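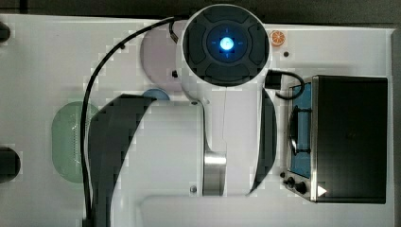 Figure 3. Top view of the arm above the table during a toy kitchen task, with the toy oven on the right.

4.2 Handling of occluded objects in the planning layer

The scene graph described in Section 4.1 is rebuilt at every planning cycle from the overhead view. This worked well in our first tests, where the arm was parked outside the view before each cycle. When we removed the parking motion in order to save time, the number of failed plans became much higher. The reason is easy to see in Figure 3. The body of the arm covers a large part of the workspace, and the lavender plate is partly hidden beneath it. The green tray is crossed by the black cable, so that a segmentation based on connected regions tends to return two pieces where there is one object. The orange slice, on the contrary, lies free on the table and gives no difficulty.

In the earlier version of Wudura, an object which was not detected in a cycle was deleted from the graph. The planner then considered its place as free space, and could propose to put another object there. Ammann, the baseline we compare with, keeps all objects for a fixed number of cycles. This avoids the deletion, but it also keeps objects that were really taken away, and the planner spends effort on grasps which cannot succeed.

We propose to decide on deletion by using the known posture of the arm. At each cycle, the joint angles are read and the arm model is projected into the overhead view. The result is a mask, which we enlarge by a margin to allow for calibration error. For every object in the graph, we compute the share of its last known outline that falls inside the mask. If this share is above a threshold, a missing detection gives no information and the object is kept unchanged. If the share is below the threshold, the missing detection is counted as evidence of absence, and the belief in the object is reduced. An object is deleted only when its belief falls under a lower limit.

The cable needs a separate treatment. It is not part of the arm model, and its shape depends on the previous motions, so it cannot be predicted from the joint angles. We trained a small segmentation network on 510 labelled frames to find dark cable pixels, and we add its output to the mask. Two regions are joined into one object when they have a similar colour and when the gap between them is covered by the cable mask. The rule is simple, and it can fail if two different objects of the same colour lie on both sides of the cable. We met this case rarely, but we have no good solution for it at present.

A second difficulty comes from the black panels on the arm. The glossy door of the toy oven is also black, and when the arm is near to it the network sometimes marks a part of the door as cable. We therefore treat the oven as a fixed object. Its pose is registered one time at the start of a session, and cable pixels inside its outline are ignored by the joining rule. If the oven is pushed during a task, the registration has to be repeated by the operator.

The planner itself was not changed, except for the cost of placing. A target place which is inside the mask is now given a higher cost, but it is not forbidden. We found that a strict prohibition left the planner without any solution when the arm stood low over the middle of the table. With the higher cost, the planner usually selects a visible place, or it inserts a short retreat motion before it commits to the hidden one.

We evaluated the three variants on the Hammont task set, with 300 episodes for each variant and the same starting layouts. All detections and graph updates were logged with the Fukska recorder, so that a cycle could be replayed later with other parameters. The threshold and the margin were selected on a separate group of 93 episodes, which are not included in the results. Section 5 reports the success rates and the planning times, and the remaining failures are discussed in Section 6.

The replay tool and the labelling guidelines were prepared by Nabila Bensaid, and the projection of the arm model was implemented by Severin Haslinger.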